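Workshop tips: setting up a bench for two-arm pick and place

Notes from the Ultside bench, July. They cover the pen-sorting work Kadir Saraç and I ran over 1,661 trials, and apply to most small tabletop jobs.

Fix the lighting before anything else. Our first 277 trials were run with the blinds open and had to be thrown out, as the grasp model had learned the time of day. Close the blinds and leave the ceiling lights on for the whole session.

Mark the cup position on the underside of a paper template, place the cup, then take the template away. Tape left on the table gives the model a cue it will not have later.
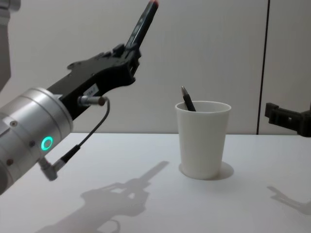 Shadows were the main source of error in our results. The model trained on plain images placed the rim too far towards the light in 552 trials. On a white table a marker held in the gripper throws a long straight shadow towards the cup, and a looped cable adds a curved one of its own. Masking the shadows by hand was slow. Varying the lamp height between trials gave the same gain for less work.

Other points:

Check cable slack at full wrist rotation, in both directions, before the first run.

Use a matte cup. Glossy ones gave false edges at the rim.

Park the idle arm in the same pose each time and log it with the trial.

Wipe the table with a dry cloth between batches. Spray leaves streaks.

Recalibrate after 2,000 grasps, or sooner if the fingers have been changed.

The trial log template is on the Verkska shared drive, under Bench.

Nelli Ikonen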